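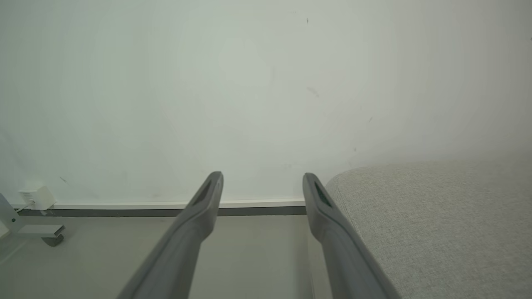

Slide 1: Plain off-white wall, with baseboard

Good evening, and thank you all for coming out, particularly those of you who had to find somewhere to park. My name is Modupe Adeyemi and I've been asked to talk about living with colour at home, which is a subject I can go on about for far too long, so Leonie has promised to wave at me when it gets to half past seven.

(Pause. Let people settle.)

I'll begin with white, as nearly everybody does. When I moved into my first flat I painted every room the same off-white, ceilings too, and then I spent 3 winters wondering why the back bedroom made me feel as if I had a cold coming on. It faced north, you see, and I had never thought to ask which way a window looked before choosing a tin.

So my first bit of advice is to live with a sample for a while. Paint a good big piece of card, at least 62 centimetres across, and carry it round with you. Prop it behind the sofa at breakfast, then look again with the lamps on.

(Hand round the painted cards. Ask for them back this time!)

Now, skirting boards. My old teacher Helmut Wegener liked them the same shade as the wall, and in a small room I've come round to his way of thinking, though we argued about it for years and I do still love a dark green one in a hallway.

(If there's time: the story of the yellow kitchen in Tornach and my aunt's curtains.)

Next slide is the hallway. Ask who has one without a window, and wait for hands.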